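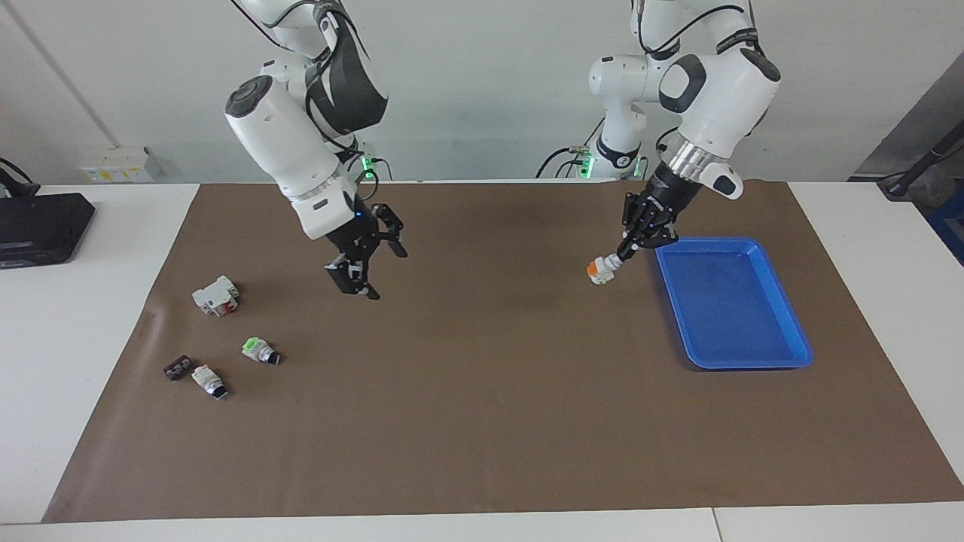
Week 4 handout: Can machines do the chores yet?
Tutor: Trinity Okafor. Updated October 12, 2026

Read this before the seminar. Bring the Dalham worksheet with you.

1. What we mean by a chore
A chore is a small job that comes round again and again, with things that are never in quite the same place. Putting loose parts into a tray is one. So is emptying a dishwasher. A person learns either in a minute. A machine has to find each thing, choose where to hold it, lift it, and let go in the right spot.

2. Shop-floor work
Sorting small electrical parts is a fair test. Push buttons and terminal blocks differ in shape, and a part lying on its side needs a different grip from one standing up. Two fingers are enough for most of them. Two arms help when a part must be turned or passed across - but they must also keep out of each other's way.

In the Skisance exercise, Gyu-bin Sun's group set 200 picks and logged 189 as placed correctly. With the parts mixed and dropped at random, the next 200 gave 143. Use both figures in your answer to task 2.

3. Housework
Homes are harder. Cloth changes shape, light changes through the day, and people move things. Joar Björklund's notes on the Flullo trial (on the reading list) cover laundry only. Skip his section on cost.

4. Tasks
Task 1. Pick one chore you do at home and write out every step, including the ones you do without looking.
Task 2. Work out both success rates from section 2. Would you accept either on a packing line?
Task 3. Mark the steps in task 1 where a dropped item would matter.

Word limit for all three: 800. Hand in to Charoen Mahawong.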